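5. Making up the sofa bed as a day sofa, and readying the room around it

By now your Lellholm sofa bed should be standing where you want it, with all four feet level and the transit straps cut away. If you have jumped straight to this section because guests have just gone home and you would like your room back, welcome! You don't need to have read the earlier parts, although a quick look at section 3 (folding and unfolding) will save your knuckles.

We suggest you do the floor first and the sofa second. It is tempting to go the other way round, as a neat sofa makes the whole room look better at once, but the front of the Lellholm slides out over the carpet, and anything left lying there tends to get pushed underneath, where you won't find it until the next visit.

Before you start

You will need a small bin you can carry about with you, a vacuum cleaner with a narrow nozzle, and the fitted sheet and back pillow that came in the box. Leave 50 cm clear in front of the sofa bed, and more if you have a second bed in the same room and want to walk between the two in comfort.

5.1 Clearing the floor

1. Open the curtains or put the main light on. Small crumbs and dark specks are easy to miss on a pale carpet when the only light is a bedside lamp.

2. Take the bin to the litter. Carrying things across the room one at a time takes longer and you will drop half of them, particularly the snack wrappers, which are light and like to float off.

3. Pick up the large pieces first: paper bags, wrappers, drinks bottles. If a bottle still has something in it, check that the cap is on tightly and stand it on a hard surface until you can empty it in the sink. Bottles and clean paper can go in your recycling if your council takes them.

4. Have a look inside any crumpled bag before you throw it away. We have lost an earring and a perfectly good bun this way.

5. Kneel down and look along the bottom of both beds, and then vacuum, finishing with the narrow nozzle along the skirting board.

NOTE: Please don't use the vacuum nozzle on the folding rails themselves. There is a little grease on them from the factory and it is meant to be there. A dry cloth is all they need.

CAUTION: Never fold or slide the sofa bed while a child or a pet is on the floor beside it. Keep fingers away from the hinge, which is marked with a yellow sticker.

5.2 Dressing the sofa bed

1. Fold the seat into the day position as shown in section 3. You should hear two clicks, one from each side. If you only hear one, lift the front edge by a hand's width and let it down again.

2. Shake out the sheet and lay it over the seat with the longer side towards you. Let it hang down over the front. The sheet is cut generously on purpose, and a few soft folds along the front edge are quite all right. If you prefer a tighter look, tuck the extra under the seat cushion, working from the middle outwards.

3. Creases will drop out by themselves in a day or two of sitting. For stubborn ones, wash the sheet at 40 degrees and put it back on while it is very slightly damp, with a window open.

4. Stand the large pillow against the back, zip side down.

5. Add whatever makes it yours. A favourite soft toy sitting on the pillow is a lovely thing for a small visitor to come back to, and it does the fabric no harm at all.
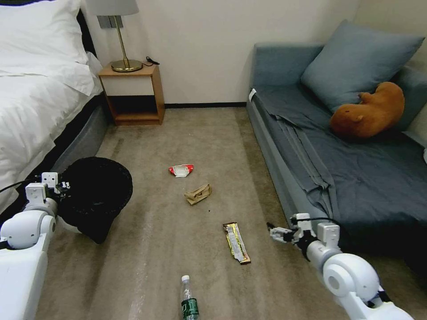

Fig. 8. Part-way through 5.1: wrappers, paper bag and bottle still to be picked up.

NOTE: The sewn-in labels carry the washing instructions and the batch details. Please leave them on, as our helpline will ask for them if you ever need a spare part.

5.3 The bed and the bedside table

If the room has an ordinary bed too, you may as well see to it while you are in there. Smooth the duvet towards the foot, plump the pillow and set it square at the head. Dust the bedside table with the lamp switched off at the wall, and gather any loose cable into an easy coil on the table top, well away from the edge. Don't wind it tightly round the lamp stem, however tidy that looks, as it strains the cable where it enters the base.

Lastly, empty the bin, put in a fresh liner if you use them, and return it to its usual spot. For changing the sofa bed back again at bedtime, turn to section 6.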